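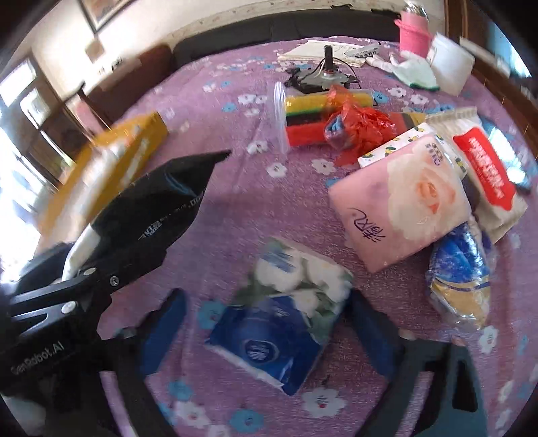
The Long Lunch in Clovis

Noon, and the hall kitchen already smells of onions. Rice on, beans on, two fans going. February in Clovis is mild enough to prop the back door open, so people do, and then the line starts forming on the wrong side of the building.

Community lunches are having a moment again. Not the ticketed kind with a string quartet. The cheap kind – folding chairs, a cloth on every table, whatever got cooked that morning. Pay what you can in the jar by the door.

The Clovis lunch began with 10 people and one pot of soup. Last year it served 2,287 plates. The goal had been 2,000, and the goal was a guess.

What do people come for? The food, sure. Chicken and rice mostly, greens if somebody's garden is doing well, a sheet cake that goes in the first half hour. But stay past one and you notice how few leave. Coffee comes out. Cards. A long argument over the right way to prune a fig, which was still going at 2:30 when I had to move my car.

Money is tight, as ever. Rasoneo, the bakery two streets over, sends yesterday's rolls at half price. Gimico rents them the big steam table and hasn't raised the rate in a while. Everything else comes from the jar, and the jar is unpredictable. One week it covered groceries and the propane. The next week it didnt cover the chicken.

So the menu bends. Lentils when the jar is low. Pork shoulder when it isn't. A regular at the end table told me the lentils are better anyway, then took seconds to prove it.

Other towns have called to ask how it's done. The answers are a bit dull: get a kitchen with a real sink, pick one day and never move it, wash the tablecloths the same night becuase bean stains set. Start small. A hall that seats 50 feels dead with nine people in it, so put out two tables and add more as they fill.

And feed the cooks first. Clovis learned that one the hard way, after a summer of servers eating crackers over the sink at three in the afternoon.

There's talk of a second lunch across town, in the old Guo furniture store. Good light, terrible plumbing. The landlord wants a year's lease and the lunch wants to try it for a month – no deal yet. Meanwhile the chairs need new feet, the back door sticks, and somebody has to pick up rolls by eleven.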